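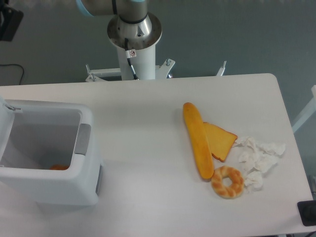

Clearing the table: what one hundred tries taught us about order

19th January

Since October I have been working on one small question. When a robot has to clear a table into a bin, does it matter in which order it takes the things? My supervisor Judit Pálfi thought yes. I thought it would matter only a little. I was wrong, and I want to write down why before I forget the details.

Our task is simple to say. There is bread on the table, a white bin with its inside open to the arm, and a heap of crumpled tissue paper. Everything must end in the bin. The bread is firm and has a clear shape, so the policy learns it quickly. Tissue is another matter. It has no good side to hold, it changes form when you touch it, and two pieces often come up together.

We trained on 300 demonstrations, all recorded by Idrisa Kinyua and me. In the first version we told ourselves nothing about order, we just cleared the table as a person would. Later I looked through the recordings and saw that Idrisa almost always starts with the long roll and I almost always start with whatever is nearest to the bin. The policy had learned both of us at once. At the start of an episode it would move towards the roll, stop, move back a little, and stop again. Sometimes it stayed like this until the time was over.

So we made a second set of the same size with a fixed rule: large food first, then small food, then the tissue. The network and the training time stayed the same. I ran 100 trials with each version, and Boglárka Sipos reset the table from a printed sheet so that I could not choose easy positions without noticing it.

With mixed order, the table was completely cleared in 40 trials. I will not give the number for the fixed order yet, as Géza Gulyás found four trials where the sheet was read upside down and we are repeating them. But it is clearly better, and the difference is mostly in the first seconds of the episode. When the arm has once decided, both versions grasp equally well. This surprised me, I had expected better grasps too.

What did not improve is the slice of toast when it lies partly under the roll. If the roll goes first, it can pull the slice along with it, and then the slice is in a place which the policy has seldom seen. Lilla Deák proposed to record more starts with things lying on each other, and this is our work for the coming weeks. She also wants to know what happens if the tissue touches the bread at the beginning. I am a little afraid of the answer.

One more thing, for people who do similar work. We lost many evenings because I saved the order of the objects only as a free comment in the log, and everybody wrote it differently – "roll", "baguette", "long bread". Please make a fixed list on the first day. Ours is now in the folder called Kalis, together with the reset sheets, and if you have access to the group drive you can copy it.

The repeated trials should be ready soon, and I will add the second number to this post then.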